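27 de noviembre de 2019
Por Lihua Yin
Tiempo de lectura: 3 minutos

La lavandería de la calle Zorora vuelve a abrir (¡por fin!)

Pues ya tenemos fecha, vecinos: la lavandería autoservicio de la calle Zorora reabre la semana que viene, después de cinco meses con la persiana bajada y un cartel que decía «volvemos pronto». Yo ya me había resignado a cruzar medio barrio con la bolsa a cuestas, así que os podéis imaginar la alegría que me llevé ayer cuando vi luz dentro y me asomé a preguntar.

Me atendió Rochelle Fairweather, la nueva encargada, que estaba peleándose con el cambiador de monedas y aun así me dejó pasar a cotillear un rato. Me contó que el local se queda con el nombre de siempre, Levchenko, porque el rótulo le gusta y además es carísimo cambiarlo. Las tuberías sí son nuevas, y eso que la obra se complicó: en abril pensaban que sería cosa de unas semanas y luego apareció una fuga debajo del suelo.

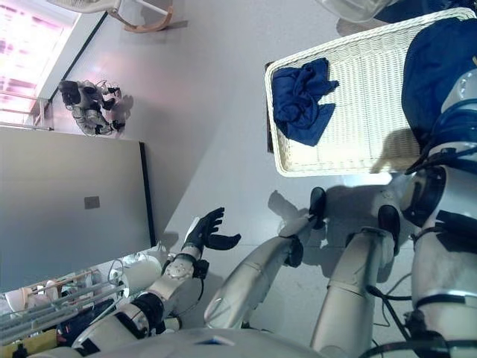

De precios no hay grandes sustos. El lavado normal costará 4 euros y el de carga grande, 5, con el jabón incluido (el que tenga la piel delicada puede traer el suyo, lo pregunté expresamente por mi hijo). La secadora va aparte, a 3 euros. También habrá servicio de doblado por encargo, que se deja por la mañana y se recoge por la tarde, y confieso que con las sábanas bajeras pienso aprovecharlo sin ningún remordimiento.

Otra cosa que me gustó: las prendas olvidadas se guardarán un mes y después irán al ropero de la parroquia. Antes acababan en un rincón y cada cual rebuscaba lo suyo, y yo perdí allí una funda nórdica preciosa de la que no he vuelto a saber nada. Si la tiene alguien, es la de rayas verdes, ¡sin rencores!

Para la apertura reparten 100 vales de un lavado gratis, uno por casa, hasta que se acaben. Se piden en el mostrador. El horario será de ocho de la mañana a diez de la noche, y Rochelle está mirando si compensa abrir también los festivos.

Contacto: redacción del boletín vecinal | © 2019 Todos los derechos reservados | Volver arriba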